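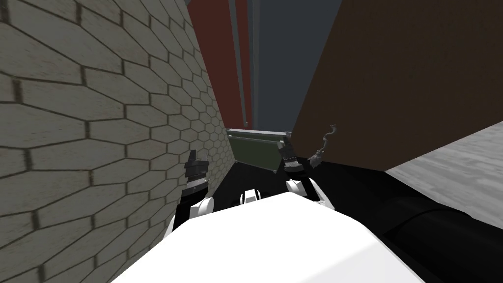
Simulator view over the robot's back, both arms forward, left gripper near the tiled wall and the green box ahead.

From: Krum Ivanov
To: nistwood-arms list
Date: 18 January 2020
Subject: Re: Stideck or Bedoya controller for two arms in a narrow place

Hello Anneli, hello all,

Thank you for the long message. I answer between your lines, and after that I write what I found with the corridor world, which I have now run with both controllers.

> We are still using the Stideck controller on both arms and in open
> space we are happy with it. The trouble begins when one arm is beside
> a wall. The elbow goes outward, the gripper goes inward to correct,
> and then the whole arm makes small movements for a long time before
> it decides to close.

Yes, I have the same behaviour. In my world the left gripper is the difficult one, you can see how little room it has next to the hexagonal tiles. With Stideck the planner treats the wrist and the gripper as one shape, and this shape is bigger than it should be. I made the safety margin smaller in the settings file and the small movements became fewer, but then I had contacts with the wall that I did not have before. So I don't recommend to change only this value.

> Has anybody tried Bedoya for the same job? I read the manual but it
> speaks mostly about a single arm on a table.

I tried it, with both arms. The manual is right that it was made for one arm, so you have to start it twice and give each one its own name, otherwise the second takes the commands of the first. This cost me an evening. After that it worked without special tricks.

> And do you measure in simulation only, or also on the real arms? My
> colleagues do not trust the simulated friction very much.

Simulation only for the moment. Your colleagues have reason, I also don't trust it for the holding part. For the approach part I trust it more, as there is almost no touching there. Please read my results with this in mind.

Now the test. The robot stands between the tiled wall on the left and the brown wall on the right, and the box is straight ahead in the gap. The box is not level, and I want to keep it like this, as the flat box was too easy for both controllers and I learned nothing from it. The task is to bring the two grippers to the sides of the box without touching a wall, then close, then lift by a small amount.

I did 843 attempts in total, shared between the two controllers, all on Herholm with the default physics. An attempt is stopped after 60 seconds. With Stideck I had 148 attempts which ended by this time limit, nearly all of them with the left arm waiting and the right arm already in place. With Bedoya I had only three. I was surprised and repeated part of it with another random seed, and the picture was the same.

But Bedoya is not better in everything. It moves the right gripper along a diagonal line towards the middle, and sometimes it arrives over the corner of the box and has to go back. Stideck comes more from the side and goes down later, and this looks cleaner to me. If your box is fragile I would think about it. Also Bedoya's log files are very poor. It writes that the goal was refused, and it does not write which joint was the cause.

About the view. I use the one from above and behind the body, looking forward between the arms. I also tried a view at each wrist, but the box fills everything quite early and I could not judge the distance to the walls any more. For debugging the approach I stay with the rear view. The box has a lighter rim and it is easy to find by colour, but the black floor gives me problems with the dark parts of the grippers. If somebody knows how to change the floor material in Herholm without loading the whole world again, please write to me.

One more question to the list. There is a thin curled cable near the wrist of the right gripper, against the brown wall. In my setup it has no collision shape. Do you give a shape to the cables in your worlds, or do you ignore them? I am afraid that I am too kind to the right arm in this comparison.

Anneli, if you like I can send you my settings for both controllers and the world file. You will need to change the paths, as they are written for my machine. I would be glad if you run the Stideck part with your own values for the margin, perhaps you have found better ones than mine. I plan to go to the real arms in May, when the second one is free again, and before this I would like to have the wall problem understood.

Best regards,
Krum Ivanov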